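Who Does the Counting Now? Automation at a Small Parts Packing Shop

Final report, Work and Technology seminar

1. What I set out to look at

The company in this report is Fumine, which sorts and packs small electrical parts for other firms. In January it put in an automatic sorting and packing line made by Clandness. The sales brochure promised that the line would "free staff from repetitive handling." I wanted to find out if that had happened, and if it had, what the staff were freed to do.

I should say up front that I did not believe the brochure when I started. I tried to keep that from deciding the answer for me, and in one place (section 4) I had to change my mind.

My material is 11 interviews with people who work on the floor, two talks with managers, and my own notes from visits to the Plumton site. Everyone was promised that they would not be named. I also asked for the company's output figures from before and after the line came in. I got the after.

2. How the work is divided

The Clandness line takes parts from a hopper, turns them the right way, checks them with a camera and sets them into trays. It does this well when the parts are the kind it was set up for. Fumine handles 231 different part numbers. The line is set up for 102 of them. The rest are packed the way they were packed before, by people, and so is anything the line rejects.

Managers call this second group "the remainder." I asked one of them when the remainder would be automated and was told that it was "on the road map." Workers had heard the same phrase. Several of them had stopped asking.

The remainder is more than half of the part numbers, though the company says it is a much smaller share of the total pieces. I could not check that. It may well be true, because the line was bought for the parts that sell most. But the share of pieces is not the same as the share of trouble. Small batches mean more switching and more questions about labels, and all of that now falls to the hand packers.

3. The hand work

Hand packing is done at whatever surface is free. The new line took up the floor where the long benches used to be, and the benches were not replaced. This came up in nearly every interview, usually before I asked about it.

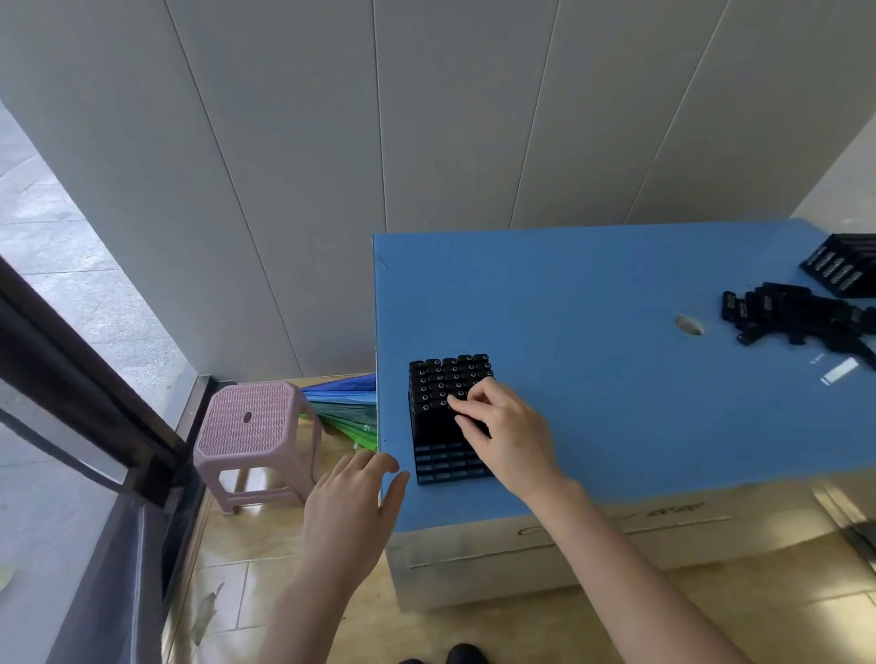
Plumton, 20 October 2026

The stacking of small black parts is a good case for thinking about what a machine would have to do. A stack has to be square or it leans. The labels need to face the same way, and a person squaring it up does this by touch while looking at something else. When I asked one packer how she knew a stack was straight she said, "You just feel it stop moving." I don't know how you would write that into a purchase order.

I tried it myself. My first stack fell over. My second one stood, but one part was in backward and I didn't notice. The packer next to me noticed from where she was sitting.

None of this proves that a machine could never do the job. I am sure one could be built. What I doubt is that anyone will pay for it while people will do the work on a makeshift surface for the same hourly rate. The cheapest automation of the remainder is to leave it alone and call it temporary.

4. What changed for the people

Before January, packers moved between easy parts and hard parts during a shift. The easy parts were boring, and everybody I talked to said so. They were also when people rested their eyes and talked to each other. The line has taken the easy parts. What is left is the fiddly work, all shift long.

Here the brochure is right in a narrow way. There is less repetitive handling in the building. For a single person, though, the day has become harder, and the target per hour was carried over from the old mix. Management told me the target is "under review."

The rejects are a separate problem. When the camera turns down a part, it goes into a bin and a person decides if the part is really bad. Often it is fine. One packer described this as "grading the machine's homework." She gets no credit for it toward her target, because the line has already counted the part once.

I expected to hear that people wanted the line gone. They did not. Two of the older packers told me their wrists hurt less, and one said she would have had to quit by now without it. I had written a paragraph arguing that the line had brought no benefit to workers at all, and I took it out. The benefit is real for those two. It was not what the company measured, and it doesn't appear in the figures I was given.

No one has been laid off. On the other hand, people who left were not replaced, and both managers agreed that this was the plan. "Nobody lost a job" and "there are fewer jobs" can both be true, and the company newsletter used only the first.

5. Training

The supplier gave two people a course on running the line. It was held at Rowlands, the company's other site, and took 30 hours. Both of them are now called line technicians and earn more. The packers were given a sheet explaining the warning lights.

When I asked how the two had been picked, I heard three different accounts. The managers said the course was open to all. Most of the packers said they learned about it after it was over. I could not find a posted notice, which doesn't mean that there wasn't one.

6. Limits of this report

I visited one site and only during the day shift. People who disliked the change may have been more willing to talk to me, and my questions may have leaned the same way. I was not allowed to see the contract with Clandness, so I can't say what the line cost or what the supplier actually promised in writing. I have no information on error rates from before the line, and as far as I could tell the company doesn't either. That makes its claim of "improved accuracy" hard to take seriously.

7. Suggestions

Set a new hourly target based on the parts that people now pack. Count reject checking as work. Bring back proper benches at a height that can be adjusted, even if this means moving the pallet storage. Post training places where the packers will see them, with the pay grade listed.

I sent these four points to the Plumton site office along with a draft of the report. The reply thanked me for my interest and said that the bench question had been passed to Rowlands.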